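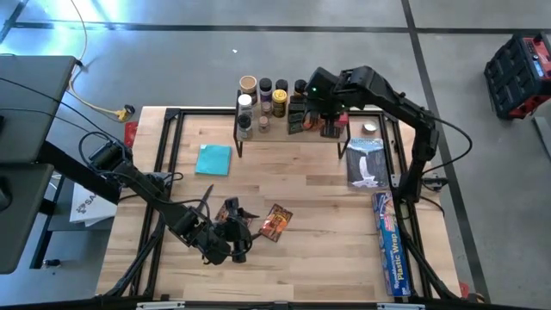

**Figure 7.1** A two-arm bench with a shelf of pantry goods at the back. The right gripper is down among the boxes.

# Chapter 7: Choosing a Gripper

Every gripper on the market can pick up a cube. The cube is the manufacturer's favorite object, and you will meet it in every brochure. Then you buy the gripper, set it in front of a spice shelf, and find out how few cubes there are in a kitchen.

This chapter compares two-finger grippers on ordinary groceries. We keep the arms, the controller and the table the same and change only what is bolted to the wrist. That sounds obvious. A surprising number of published comparisons change the gripper, the camera and the lighting together, then credit the gripper.

Our running case is a trial of two designs, the Sillico and the Brikeck. The Sillico has the wider opening and the longer brochure. The Brikeck closes to 70 millimeters less than you would like and weighs 882 grams, a number you will come to resent when you work out the payload in Problem 4. Both were run through the same 30 pick attempts per object, in an order drawn up beforehand and taped to the wall where people could ignore it.

By the end of the chapter you should be able to

- write a pick trial that someone else can repeat
- decide what counts as a failure before you have had one
- read a wrist camera view and say which approach angles are open
- explain a bad result without blaming the table

You will need the friction material from Chapter 3. If you skipped it, the gripper will teach it to you, though at its own pace.

## 7.1 What the Wrist Sees

An overhead view tells you where the objects are. It is much less help with the last few centimeters, where most picks go wrong. For those we turn to the camera on the wrist, which shows the fingers and the target together and usually shows the target badly.

Take a rectangular tin. Its corners are rounded, its sides are shiny, and the printing on it may be busy enough to upset a simple edge detector. The lid matters too: grip on it and you may lift a lid. In Figure 7.2, look at the gap between the fingertips, then at the clear container beside the tin, and ask what the left finger would meet on its way in.

**Figure 7.2** Wrist view of a smoked paprika tin, fingers open and empty.
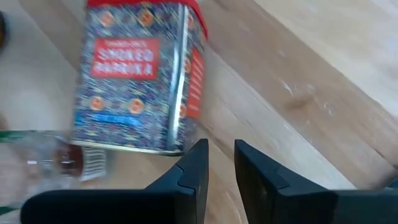
## 7.2 Setting Up a Fair Trial

Start with the score sheet. The Alaoui scale, used throughout this book, has 5 grades, running from "no contact" to "lifted, held and put back." The middle grades cover the many ways a robot can almost succeed, and they are where your lab partners will argue. Write down what each grade means for each object before the first run. The Basau data in Appendix B show what happens when this is left until the afternoon.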